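Search this site Go

Test Tube Rack

A test tube rack is a stand that keeps tubes upright so whatever's inside stays inside. I've been writing up lab odds and ends for this little encyclopedia since June, and racks are my favorite entry so far — they're dull to look at and I love them anyway.

Materials

The old ones were wood, usually with a row of drying pegs at the back. My first chemistry teacher, Hajnalka Fodor, had one with 18 holes and a burn mark she blamed on every class before ours. Wood is gentle on glass, but it soaks up spills and stains like crazy. Coated wire came along later and drains nicely (thin tubes do lean in it, though). Plastic is what I see most now. It's light and cheap, and if it's clear you can check the levels without lifting anything out. A tube with a bright cap is easy to spot in one, too. 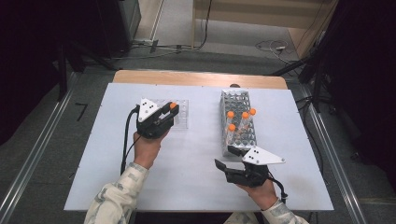
Sizes and labels

Measure your tubes before you buy! I once ordered a rack for wide tubes and spent a whole Saturday wrapping tape around skinny ones. Many racks have letters down one side and numbers across the top, so you can write down "C7" and find your sample again. Ridwan Simanjuntak, who edits these pages, wants me to add a bit on floating racks for water baths — I'll get to it.

We use cookies to remember your settings. OK

Contact us | © Daltoswood Encyclopedia | Back to top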